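協力型探索ゲーム「Lostdale」開発進捗報告(10月分)

助成をいただいている「Lostdale」の10月の進み具合をご報告します。今月はとにかく遊べる部分が一気に増えました!
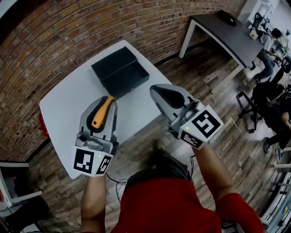 先月の報告で「霧の谷に入ると処理が重くなる」と書いた件、ようやく片付きました。霧の描画を手前と奥の2層に分け、奥の層は更新の頻度を落としています。見た目の差はチーム内で見比べてもほとんど分からず、谷の入口でカクつくこともなくなりました。ずっと気になっていた箇所なので、直った日はみんなで何度も谷を往復してしまいました。

マップは計画していた20区画のうち11区画が通しで歩ける状態です。北側の港町Skirnaniaは建物の配置まで終わり、灯台に登ると谷全体が見渡せるようになりました(この眺めは本当に気に入っています)。港の地下水路はまだ灰色の箱のままで、敵の巡回ルートだけ先に入れて試しています。水路の幅が狭すぎて、4人で入ると先頭が戻れなくなる問題が残っており、来月の前半に作り直します。

案内役の精霊Baeは、台詞の仮収録が終わりました。声が付くと印象がまるで変わりますね。文字だけの頃は少し説教くさかったのですが、今はつい話しかけたくなる相手になっています。ただ、戦闘中に同じ台詞が続けて出ることがあるため、直前に再生したものを避ける仕組みを入れているところです。

社外テストは今月も実施し、100人ほどの方に序盤を遊んでいただきました。いちばん反応が良かったのは、仲間とロープをつないで崖を降りる場面です。降りる順番をめぐって自然に相談が始まるという感想が多く、企画の段階で狙っていた遊び方がそのまま出てきて、読みながら嬉しくなりました。反対に、地図の開き方が分からないという声が目立ちました。最初の野営地で地図を渡す流れに変えて、次のテストで様子を見ます。

自社製の地形編集ツールStaturaについても少し。崖の高さを変えると、その上の草や岩が一緒に動くようになり、区画の手直しがずいぶん楽になりました。保存に時間がかかる不具合は原因を調査中です。大きな区画でだけ起きることまでは絞れています。

費用は申請時の計画の範囲内に収まっています。音声収録を前倒しした分、今月の外注費が膨らみましたが、翌月以降に予定していた分を先に使った形で、総額に変更はありません。内訳は別紙をご覧ください。

来月の予定
・地下水路の作り直しと敵の配置
・Baeの台詞の本収録に向けた台本の修正
・コントローラー操作の見直し(ロープを離すボタンの位置)
・セーブデータの互換性の確認

ひとつご相談です。次回の試遊版に、Skirnaniaの灯台までを含めたいと考えています。当初の計画では谷の出口で終わる予定でしたが、灯台まで入れると遊ぶ時間が伸び、協力プレイの面白さも伝わりやすくなります。日程への影響はない見込みです。範囲の変更に承認が必要でしたら、書式をお知らせください。

Lostdale開発チーム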